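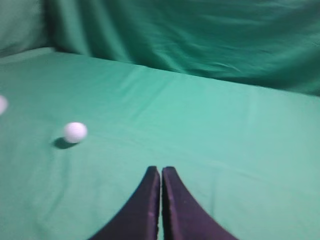

White balls on green cloth.

The Case for Slower Cloth
By Bogumił Mazurek
1/5/19

Clubs that replace their table cloth almost always move to a faster one. The reasoning is that a faster cloth rewards touch and lets older players reach the far cushion without effort. I think the reasoning is wrong for most club tables, and I would like to see more of them fitted with a napped woolen cloth of medium weight.

Speed in a cloth comes mainly from a tight worsted weave with little or no nap. Such a cloth has low rolling resistance, so a ball struck at moderate pace travels farther. It also shows every fault beneath it. A slate joint that has drifted slightly out of level will turn a slow ball on worsted well before it turns one on nap. A tournament hall can have its tables leveled before each event. At Trunbridge, where I play, the tables are leveled when someone complains loudly enough.

The second problem is room conditions. Wool takes up moisture, and a damp room slows any cloth. A player who learns pace on a dry evening in January will be short on the same shot in July. The change is easier to feel on a fast cloth, where the touch shots depend on fine differences in pace. On a medium cloth the player is already striking with more force, and a small change in resistance matters less to the result.

Myung-ja Ban, who ran the league fixtures for 7 seasons, has argued the opposite in the Trunbridge newsletter. Her position is that slow cloth hides poor cueing, and that players who train on it struggle in away matches. The point about away matches is fair. I do not accept the point about cueing. A long shot on slow cloth needs a straight, full delivery, and a player who decelerates through the ball will be found out at once.

Maintenance is the real cost. Napped cloth must be brushed in one direction and ironed at a moderate heat, and it will mark where the spots are used heavily. Our two tables take 60 minutes a week between them. I consider that reasonable. A worsted cloth needs less care, but when it wears it becomes slick in patches, and no brushing will restore it.

The cloth on table 3 is due for replacement this year. I have asked for medium nap.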